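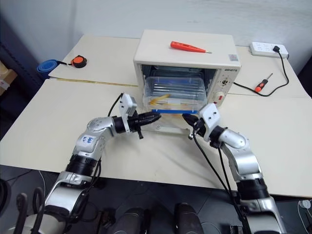 ### 4.2 Reheating in small ovens: what the claims rest on

Much of the writing on countertop ovens treats reheated fries as a solved matter. We are not convinced. The Filinville survey, with 463 households, is the one most often cited, and it asked people whether their fries came out "good." It did not ask what the fries were sitting in, how many there were, or how long the door had stayed open while they were loaded. An answer of "good" under those conditions tells us little.

The container is the weakest point. In Figure 4, a few yellow sticks resembling fries lie to one side of a clear plastic container on the oven rack, with the door lowered. Bianchini's trials would log such a load simply as "fries, rack," the same entry used for fries spread on bare wire. We doubt the two can be compared. Plastic of unknown grade should not be heated at all, and even a safe dish shields the food from below.

**Figure 4.** Countertop toaster oven with lowered door and a plastic food container on the rack.

The Muvton guide gives 7 minutes for a small portion and never says what "small" means. Flunow repeats the number without a source. Of the 39 household notes we read, only 4 named the dish used, and none gave the knob setting in a form another cook could follow. Until the dish and the load are recorded, we see no reason to prefer one published time over another.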